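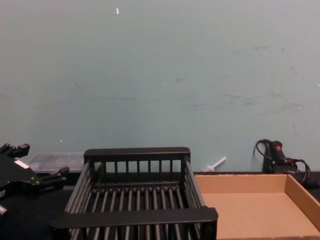 June 2018, the allotment, mostly

Right, I said I'd write more often and then didn't, so this will be a long one. The big news is that the beans are up! Not all of them (the slugs have had the end row, as they do every year) but enough that I walked back down the hill grinning like a fool. I put in two kinds, the flat ones I always grow and a purple climbing sort I got in a swap at Ustley back in January, and it's the purple ones that have gone mad. They're already past the second string.

The water is still off at the bottom tap, so it's cans from the top again. I did seven trips this morning before it got too warm and my arms have gone to jelly. I keep thinking about getting a proper water butt. Zivik do a slim green one that would fit behind the shed, but it costs more than I paid for the shed, and I'd have to get it home on the bus – no thank you.

What else? Strawberries nearly over. I ate most of them standing up, so there won't be jam again this year, and I've stopped promising people jam. The rhubarb is sulking. I moved it in the wrong month and it knows. The courgettes look harmless at the moment, all neat little leaves, and I know perfectly well that by the time I've been away for a weekend they'll be the size of my leg. I planted four. Why do I always plant four?

I had a go at the nettle feed as well, the one everybody swears by, and oh the smell. I had the lid on with a brick on top and I could still smell it from the gate. I watered the tomatoes with it and then had to stand at the back of the bus home, feeling very sorry for the other passengers.

Then there was the business of the path. The letter from Kolev about relaying it has come at last, and the bill is 383 pounds, split between all of us on that side, so it's not as bad as I feared. I don't mind paying if it means I can get the barrow through in winter without losing a boot.

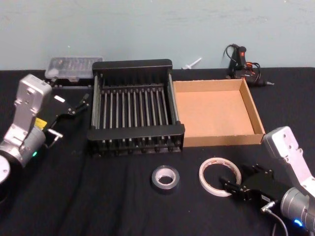

My neighbour on the next plot reckons I should pinch out the tops of the purple beans now, before they reach the top of the canes, or I'll only get leaves. I've never pinched out a bean this early in my life! I said I'd do half and leave half, and we'll see in August. Anyway, string is on the list, and more slug stuff, and I must remember to bring the good gloves home for a wash.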